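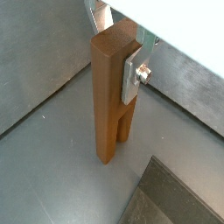
Brown block with two legs, standing upright.

The toy library in Latura opens at half past nine, and by twenty to ten the car park behind the old baby health centre is full. Parents come in with a pram in one hand and a blue zip-up bag in the other. The bags go on the returns bench. The children go straight to the train table, which isn't for loan and is the cause of most of the crying on the premises.

Delphine Tran has run the place since the council took it over. She is paid for 15 hours a week and has one part-time assistant. The collection stands at just over 1,000 items, counting a double-decker ride-on bus as one item and a bag of plastic farm animals also as one item. A family membership costs less than a mid-range boxed toy and lasts a year.

"People think it's for families who can't afford toys," Tran says. "It is for them. It's also for people in a two-bedroom flat who have nowhere to put a slide."

Toy lending in Australia mostly grew up in church halls and the back rooms of kindergartens. Many toy libraries still work out of rooms like that, on a few hours a week. Latura's began in the same way, with a card index and a trestle table, and for a long time the whole lot was packed into a garage between sessions. The card index is still in a drawer under the computer. The early cards record fines in cents.

The shelves are arranged by what a child does with the thing. There is a bay for pushing and pulling, one for building, one for dress-ups, one for puzzles, and a long low shelf of shape sorters and stackers for the under-threes. The low shelf is the busiest part of the room. Under-threes go off a toy fast, and a sorter that was the centre of a household at the start of the month can be under the couch by the end of it. 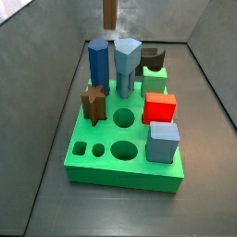
Sorting toys have been around for a long time and have changed less than most. The hard part for a small child isn't working out which hole is the right one. Tran says most two-year-olds have that worked out well before they can do anything with it. What holds them up is turning the piece in the hand until it lines up, then letting go at the right moment. Round pieces go in first, as they don't need turning. Anything with points comes last, sometimes by several months.

She keeps an eye on this when she is deciding what to buy. A sorter with too many shapes gets borrowed once and brought back early. One with three or four, and a lid that a toddler can't get off without help, goes out all year. Her buying budget is spent twice a year, the larger part of it in August, when she drives to a warehouse sale and comes home with the back seats down.

The other thing she buys is replacement parts, and that takes more of her time than anything on the shelves. A toy library lives or dies on its parts. Every item has a laminated tag listing what should be in the bag, and every bag is counted in and counted out. When a puzzle comes back a piece short, the family has two weeks to find it. Most turn up in the car.

Those that don't turn up go on a list on the back of the storeroom door. When I visited, the list included a bridge support, two giraffes, the cab door from a tip truck and one wheel described only as "yellow, medium".

Some of those jobs go to Vaughn Achterberg, who lives up the hill and has a workshop under his house. He was a pattern-maker at a foundry until it shut, and making a piece to match another piece is what he did for a living. He charges the library for materials and takes the rest in free membership for his grandchildren. His first job was a marble run by a small European maker called Stojanović, long out of business, which had come in as a donation without its tower. He worked out the height of the tower from the wear marks on the ramp.

"You look at where it's been rubbing," he says. "It tells you how it sat."

Achterberg doesn't try to make the new part look old. He thinks a repair should be easy to pick, so the next person to fix it knows what they are dealing with. He rounds every edge, including those no child will reach, and he won't make anything small enough to swallow. Twice he has sent a job back with a note saying the toy should be retired.

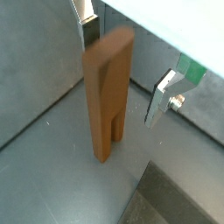

A tall brown block, its base divided into a longer leg and a shorter one.

Retirement is a sore point. Any lending collection has to throw things out, and parents who don't mind handing back a toy will object when it disappears for good. Tran retires an item when it can't be cleaned, when it can't be made safe, or when nobody has borrowed it in two years. The last rule is the one she breaks. A wooden loom has sat on the top shelf for most of her time there, and she has no plans to move it.

The most argued-over retirement was the Fetodus, a big green ride-on dinosaur with a squeaker in the neck. It was on loan almost without a gap for years, and there was a waiting list at Christmas. When the axle housing cracked, Achterberg had a look and said he could mend it once but wouldn't trust it a second time. It now lives in the front garden bed, bolted to a slab, with its wheels off. Children still queue for it.

Cleaning takes up most mornings when the library is shut. Hard toys are washed in warm soapy water and left on racks. Dress-ups go home with the assistant and through her machine. Anything with batteries is opened, wiped and closed again. During last year's closures the whole collection was cleaned shelf by shelf, and Tran ran a pick-up service from the side door, with families ringing through their orders. She thought membership would fall away. It went up, and about a third of those who joined that year have stayed on.

Money is less settled. The council covers wages and the building. Everything else comes from memberships and an annual sale of surplus stock, which last time brought in a bit over $500. A family company, Beltedetti, which makes play equipment for childcare centres, gives the library its seconds - climbing blocks with a scuff, a balance beam in the wrong shade of orange. The seconds go out as fast as anything else.

There are now 200 member families, which is close to what the room can handle. Tran would like a second room and a bit of covered space outside for the large items, now stored on their ends along a corridor. Plans were drawn up. At the time of writing, on 6/29/21, they were waiting on a decision about the roof, which has to be replaced whatever happens.

I went home with a bag of interlocking tracks for my nephew, counted out in front of me: 24 straights, 16 curves, two crossings. We lost a curve on the second day and found it in the dog's bed, a bit chewed along one side. I owned up at the returns bench. Tran turned it over, ran her thumb along it and dropped it in the tub for the workshop.

If you're thinking of joining a toy library, most of the practical points are the same wherever you live. Bring proof of address. Bring a big bag, or better, two. Go without the children the first time if you can manage it, so you can have a proper look at the shelves. 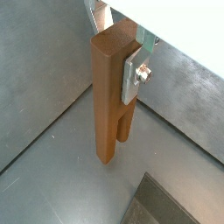
What happens if we lose a piece or break something?
Tell the library when you bring the toy back. At Latura a missing piece means a two-week wait while you look for it, then a small charge if it can't be found, and ordinary breakages aren't charged at all. Other libraries set their own rules, so ask when you sign up.

Loans run for three weeks and can be renewed once if there's no waiting list. Party packs are booked separately and need a deposit. The door closes at noon, and the train table stays where it is.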